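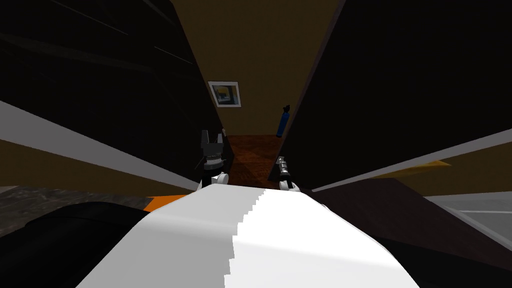 Print this page | E-mail this page

Breltley Council Voting Record: Progress Report to the Farah Fund

Reporting period: second half of the grant year, closing at the end of August

1. Status

The project is on budget and behind schedule on one of its deliverables. The public search page is live. The back file of minutes has been scanned and the text extracted. The matching of votes to agenda items is complete for the full council and incomplete for the subsidiary bodies. The bulk download, due in this period under the grant agreement, has been moved to the next one, and section 5 sets out the revised plan.

The fund has been told by letter of the change to the download date. No change to the total award is requested.

2. Scope of the record

The record covers recorded votes taken by the Breltley council and by the 17 bodies that report to it. A recorded vote, for our purposes, is one where the minutes give the position of each member by name. Voice votes are listed with the result only. Motions withdrawn before a vote are listed with no result, and motions that were amended are shown in both their original and final form where the minutes allow it.

The period report before this one said that planning appeals would be included. They have been left out. Appeals in Breltley are heard by a panel that does not publish individual positions, and a row with no names against it would add nothing that the panel's own decision notices do not already give. The entry page now carries a line saying where those notices can be found.

Joint sessions with Jolen remain in scope. The two councils share a waste contract and a bus franchise, and the votes on both are taken in joint session under a separate set of standing orders. Weighted voting applies to money items. Our first data model assumed one member, one vote, and gave wrong totals for every joint money item until it was corrected in this period. All affected entries have been reissued with a correction note, and the old totals are kept in the change log.

3. Work completed

3.1 Back file. The clerk's office released over 770 sets of minutes, in a mix of typed pages, word processor files and scanned carbon copies. All have been scanned or converted. Text extraction was good on the typed pages and poor on the carbon copies, where members' names were often misread. Names are now checked against the membership list in force on the date of the meeting, and any name that does not match is held for a person to read. This check also found several meetings where a substitute had voted under the name of the absent member. The minutes were internally consistent and had been signed as correct, so we have recorded the votes as minuted and attached a note.

3.2 Vote matching. Votes are matched to agenda items in Eneo, which the project adopted at the start of the grant. Eneo handles item numbering well when the agenda and the minutes use the same numbers. They often do not. Urgent business is taken first in Breltley but numbered last, and items moved up by the chair keep their printed number in some sets of minutes and lose it in others. We wrote a set of rules for the common cases. Anything the rules cannot place goes to the review queue.

3.3 Declarations of interest. Where a member declared an interest and left the room, the record shows "did not take part". Where a member declared an interest and stayed, it shows the vote as cast, with the declaration beside it. These were merged in the first version of the page under the single heading "absent". Several users wrote in to object, correctly. The headings were split in the spring and the help text was rewritten at the same time.

3.4 Public search page. The page can be searched by member, by ward, by subject and by body. Subject terms follow the council's own budget headings, so that a reader who has the budget book open can use the same words in both. Search by street name was tested and dropped, as most motions name a ward or a scheme and the results were misleadingly thin. 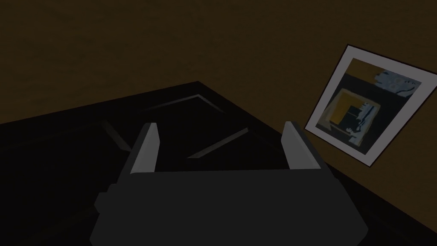
3.5 Corrections procedure. Any member of the public, or any councilor, may ask for an entry to be corrected. The request is checked against the signed minutes. If the minutes support the request, the entry is changed and logged. If the minutes themselves are said to be wrong, the request is passed to the clerk's office and the entry is marked as disputed until the office replies. We do not change an entry on the word of the member concerned – this was tested early in the period, when a councilor asked for a vote on the parking levy to be shown as an abstention. The signed minutes gave a vote in favor and the entry stands, with the councilor's statement linked from it.

4. Relations with the council

The clerk's office has continued to supply draft minutes within the agreed time. Signed minutes take longer, as they have to wait for the next ordinary meeting of the body concerned, and some bodies meet only a few times a year. The record shows draft entries in gray text until the signed version is received. The office asked us to hold back drafts altogether. We declined, on the ground that draft minutes are already public papers, but agreed to a plainer label, which now reads "draft, not yet approved by members".

The leaders of both main groups were offered a briefing before the search page opened. One group accepted. The offer to the other remains open, and the slides and notes were sent to its office so that both have the same material.

The council has begun its own review of standing orders. One of the options under discussion would raise the number of members needed to call for a recorded vote. The project takes no position on the option, in line with the terms of the grant. It would, however, reduce the number of votes that can be included in the record from next year on, and we have given the review a short factual note on how often the present rule has been used and by which bodies. A copy is attached to this report as Annex B.

5. Delays and revised plan

The bulk download is late for three reasons. The correction of the joint session totals took staff time that had been set aside for it. The review queue grew faster than expected once the carbon copies went through extraction. The third cause was a licensing question: Jolen holds that minutes of joint sessions are jointly owned and may not be redistributed in full without its consent. Breltley's legal office takes the view that facts about votes are not covered. The matter is with both legal offices and we have no date for an answer.

The revised plan does not depend on that answer. The download will be issued in two parts. The first will hold all Breltley votes and will be released as soon as the review queue for the full council has been cleared. The second will hold the joint session votes and will follow when the ownership point is settled. If it is settled against us, the second part will contain result totals and a link to the signed minutes, with no text of motions.

The file layout for both parts has been fixed and published in draft so that users can prepare for it. Two changes were made after comments: member identifiers no longer change when a member switches group, and the ward field now gives the ward as it was on the date of the vote. The last boundary review moved several estates between wards, and with the earlier layout a reader could have wrongly credited votes to a councilor who did not represent the area at the time.

6. Use of the page

Traffic follows the council calendar. It is low between meetings, climbs when the agenda is posted and peaks the morning after a full council meeting. The budget meeting produced the highest use in the period – most of it on two amendments, one on library hours and one on the bus franchise. Sunday evening is the next busiest time, for reasons we have not looked into.

The most common question sent to the help address is why a given member has a low attendance figure. The record does not publish an attendance figure. Users appear to be dividing votes cast by votes held, which gives a wrong answer for any member who sits on few bodies. A note on this has been added to every member page. If it does not reduce the number of such questions, we will consider publishing a proper attendance table drawn from the roll at the head of each set of minutes.

7. Spending

Spending in the period was within the approved budget. Scanning cost less than planned, as the clerk's office delivered more of the recent files in digital form than it had first said it could. Review work cost more. We ask the fund's permission to move the unspent part of the scanning line to the review line. The amounts are in Annex A.

The Eneo license runs to the end of the grant. A decision on renewal is not needed in the next period, but an export of all matched votes in a plain text format is now made each week, so that the record can be moved to another system without loss.

8. Risks

Loss of recorded votes through a change to standing orders: outside the project's control. Monitored through the published papers of the review.

Legal challenge on joint minutes: moderate. Reduced by the split release described in section 5.

Backlog in the review queue: moderate and falling. The queue for the full council is sorted by date, newest first, as recent votes are the ones most often searched for. The older material from the subsidiary bodies will be cleared last.

9. Work for the next period

Clear the full council review queue. Release the first part of the download. Complete vote matching for the licensing and highways bodies. Add the text of amendments for the budget meetings. Agree with the clerk's office on a standard form for recording substitutes, a draft of which has been with the office since before the summer recess.

Annex A: Spending by budget line
Annex B: Note to the review of standing orders
Annex C: File layout for the bulk download (draft)

Print this page | E-mail this page

Related items
Breltley Council Voting Record: first period report
How to ask for a correction to an entry
Joint sessions with Jolen: how weighted votes are shown
Farah Fund: reporting terms for local government grants
Help with searching by subject

This site uses cookies to remember your search settings. By continuing to use the site you accept their use. Accept | Change settings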